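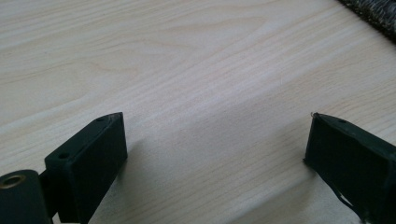

Item 1. Worktop surfaces, second floor kitchens. The project lead reported that the surface schedule for the 33 remaining apartments has to be released before the end of August to hold the fabrication slot at Prandik. Two finishes remain under consideration: the plain gray and the pale wood-grain laminate, with its fine grain lines running in soft waves and darker tan streaks between them. The design representative noted that a wavy grain needs a fixed direction at corner joints and asked that the direction be marked on every cutting drawing. The residents' representative preferred the wood grain. Agreed: wood grain for all 33 apartments, grain parallel to the front edge, mitered corners not permitted.

Item 2. Minutes of the previous meeting. Accepted with one correction. Under item 5, "riser cupboard" should read "meter cupboard."

Item 3. Substrate and edging. Bondus has offered a 30 mm core in place of the 38 mm core in the original specification. The structural note confirms that the thinner core is acceptable for spans up to 600 mm between cabinet sides. Three layouts exceed this at the dishwasher opening and will need a front rail. The estimator will price the rail separately. Edging to be bonded at the factory on all exposed ends. Site-applied edging is accepted only at scribed ends against walls.

Item 4. Sink cutouts. The contractor asked whether cutouts could be made on site. Not agreed. Six of the first-floor tops had swollen at the cutout, and in each case the raw edge had been left unsealed. Cutouts will be made and sealed by Prandik. Faucet holes may be drilled on site, sealed the same day, and signed off on the room sheet.

Item 5. Deliveries. Perić will deliver in two loads. The loading bay is available from 7:00 to 9:30 a.m. The elevator car does not take lengths over 2.4 m; longer pieces go up by the east stair. Stair protection to stay in place until the second load is up.

Item 6. Costs. The revised figure from Kokley is 164 per linear meter, installed, excluding the front rails. The previous figure included removal of the old tops. Kokley to confirm in writing whether removal is still covered. Retention stays at five percent.

Item 7. Defects, first floor. 20 items open, down from the last list. Most are silicone joints at the backsplash. The tops in apartments 104 and 111 are to be replaced, not repaired.

Item 8. Other business. The water shutoff notice needs to go to residents 48 hours in advance. Management office to issue.

Actions
Contractor: issue cutting drawings with grain direction marked.
Estimator: price for three front rails.
Kokley: written confirmation on removal.
Management office: shutoff notice, stair notice.

Next meeting: 10:00 a.m., site office, date to be circulated with the drawings.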